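Vie du site > Ateliers > Lettre d'information
Rechercher dans les lettres OK

Pinces manuelles : un défaut de fermeture au poste de pliage

19 octobre 2024

Une pince s'est refermée sans commande au poste textile de l'atelier Lemaire. L'opérateur tenait un vêtement par le bas quand la mâchoire droite s'est serrée sur le bord de son gant. Pas de blessure, mais le poste est resté à l'arrêt 2 jours. Le projet Flomivberg y enregistre des gestes de pliage destinés à l'apprentissage des bras mobiles.

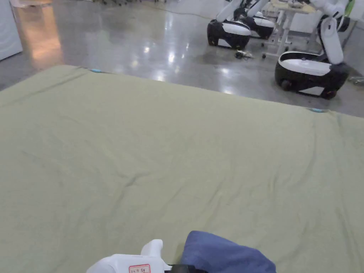

La pince en cause a été démontée chez Jellstead. Le ressort de rappel était en bon état. C'est le capteur de gâchette qui envoyait une valeur fausse après un choc, sans doute une chute sur le béton. Le logiciel ne vérifiait pas cette valeur au démarrage et la prenait telle quelle. Le journal montre 4 fermetures du même type depuis mai, toutes classées comme erreurs de manipulation.

Les 400 enregistrements faits avec cette pince sont mis de côté jusqu'à relecture. La version 8 du micrologiciel, fournie par Skokmont, bloque la mâchoire en position ouverte si le capteur sort de sa plage. 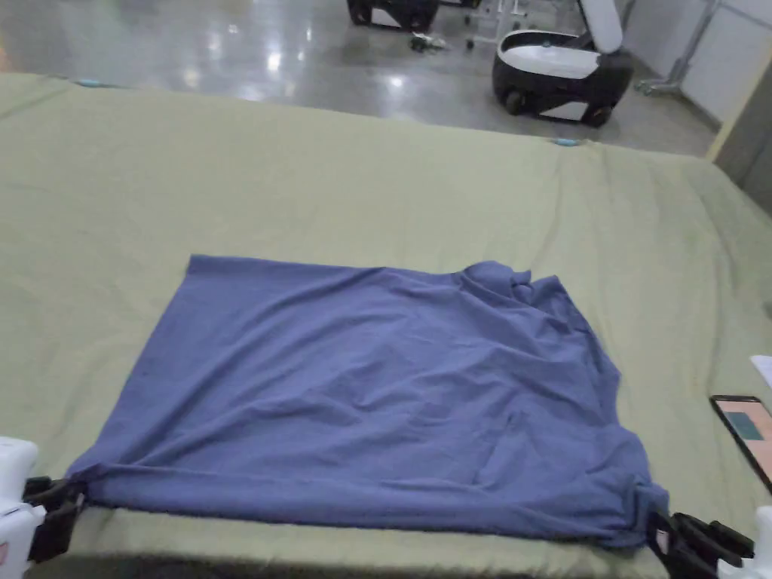
Pliage d'un t-shirt, prise des deux coins inférieurs.

Toute pince tombée au sol doit être retirée du poste et signalée, même si elle semble fonctionner. Un essai à vide est demandé avant chaque série. La fiche de contrôle est à jour dans le classeur de l'atelier.

Contact : rédaction de la lettre | © Atelier Lemaire | Haut de page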